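Matte black shelf brackets and cable covers in a narrow hallway, will I regret it?

Asked by Embla Lie in Walls, Shelves and Storage

We're redoing the back hallway of our house in Ilville. I want two long shelves on the left side and one run of cable cover along the baseboard for the router and the phone charger. The walls are already painted a pale gray that leans a little purple. I was set on matte black plastic for everything, but my mother-in-law says it will look awful in a year. The Plikura brackets are out of stock in white until June anyway. The kids drag backpacks and a scooter through there every morning.

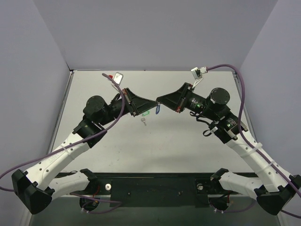

How wide is the hallway once the shelves are up?

It will be 31 inches from the shelf edge to the opposite wall. Before the shelves it's a little over three and a half feet.

3 answers

Sverre Sjögren
Accepted answer

I would split it up. Black is fine for the brackets if they're above shoulder height, since not much touches them there. For the cable cover at the baseboard I'd go with whatever color the baseboard is and paint it to match. The covers take paint well if you sand them lightly and use a primer made for plastic.

Before you buy anything, find the studs. In a hallway that tight people will lean on the shelves whether you want them to or not, and drywall anchors will work loose. Mark the stud centers with tape at the height of the top shelf, then drop a level line down for the lower one. 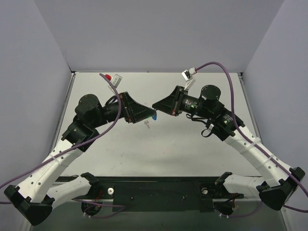 Once the tape is up, hold a bracket at each mark and have somebody walk past with a backpack on. If they bump it, raise the shelf. I ended up going four inches higher than planned in our place and we still reach everything. Use screws long enough to go at least an inch and a half into the stud, and drill pilot holes. Go easy with the driver at the end, because plastic brackets crack at the screw hole if you crank them down.
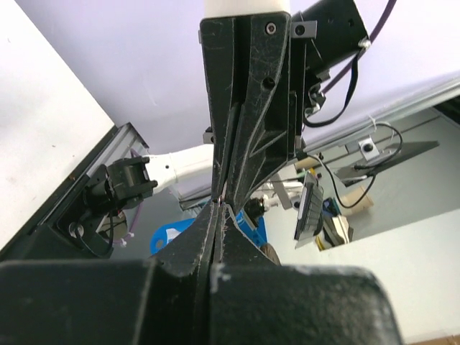 As for how the finish wears, it depends on how much gets rubbed against it. Matte black plastic doesn't hide marks. You can see on the two black fingers in the photo how the fine scratches come out white, and the dusty scuffs stand out just as much. A damp cloth takes dust off, but it won't do anything for a scratch. Some people wipe on a trim restorer made for cars. I used one on our mailbox and it was dull again by fall.

Lejla Stojanovska

Disagree on painting the covers. Ours peeled at every corner within a few months, and that was with primer. Just buy white ones. Skunley sells the flat kind and they snap shut without glue. Measure twice at the inside corner, the elbow piece eats up more than you expect.

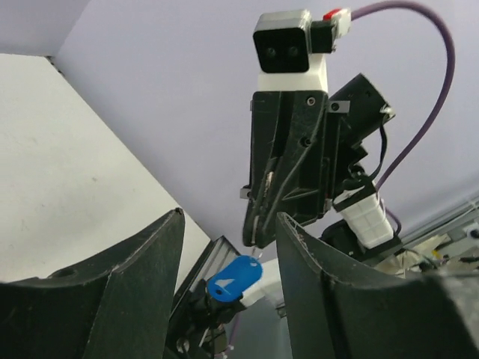
The color of the cord matters too if any of it is going to stay out in the open. People spend money on covers and then leave the last two feet hanging in a bright color. Look at how that purple cable shows up where it curves across the lavender, and that's about as close to a match as you'll get without trying. On your walls I'd get a light gray or white cord and clip it straight down the side of the shelf. Clips every foot or so, closer together at the bends.

Eilif Åberg

get metal brackets. Dahlgren has them, powder coated, don't remember the price

Comment from Embla Lie: Thanks all. Going with black metal up high and white covers at the bottom. Will check the studs this weekend.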